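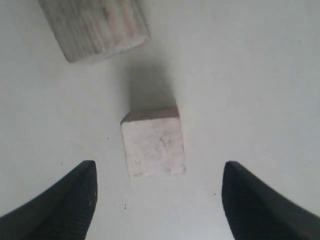

Small block, big block, pale table.

Wanted: people who like playing with wooden blocks

Hello! I'm Attila Fekete and I'm looking for grown-ups to come to Grorkulham this summer and build things out of plain wooden blocks. I've been collecting them for years (my oldest set is from 1892 and no, you can't stack that one, sorry) and I'm putting together a little book called Lemwood on how people build when they're left alone with a few bits of wood and a bare table.

You don't need to be good at it. I'd love some people who haven't touched a block since they were seven, and some who've got them all over the living room floor right now.
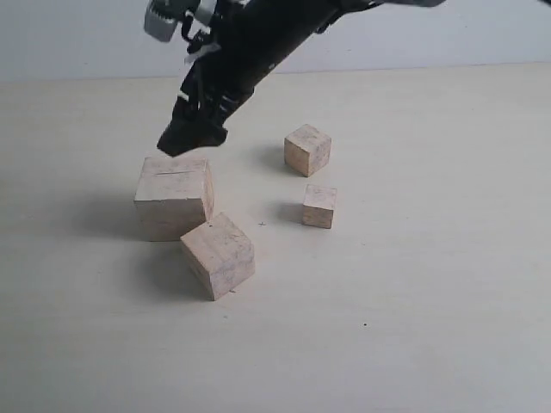 Four of the cubes, in two sizes.

The blocks are well used, with smudges and little dark flecks on them, and I'm rather fond of that. No paint, no letters, no instructions. You sit down, I give you a starting layout and you carry on from there – towers, walls, rows, whatever comes to you. I'll make notes and keep quiet, which my friends say will be the hard part!

What I'm after:
- anyone over 18 who can manage 9 short sessions
- a bit of patience when things fall over
- people happy to chat about it afterwards over tea

I tried this out with a few neighbours in May and we had a lovely time, so I've now got room for more. The table is a pale one and it's got its own specks and marks, so please don't worry about adding to them. 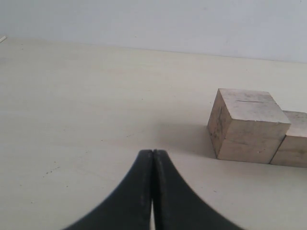
How to join in

Drop a note through the door at Urnmont, or ring and ask for extension 980. Tell me your name, which times suit you and the last thing you built, even if it was a shelf. Please get in touch by 30 June 2026. Tea and biscuits are on me, and everyone who takes part gets a copy of the book.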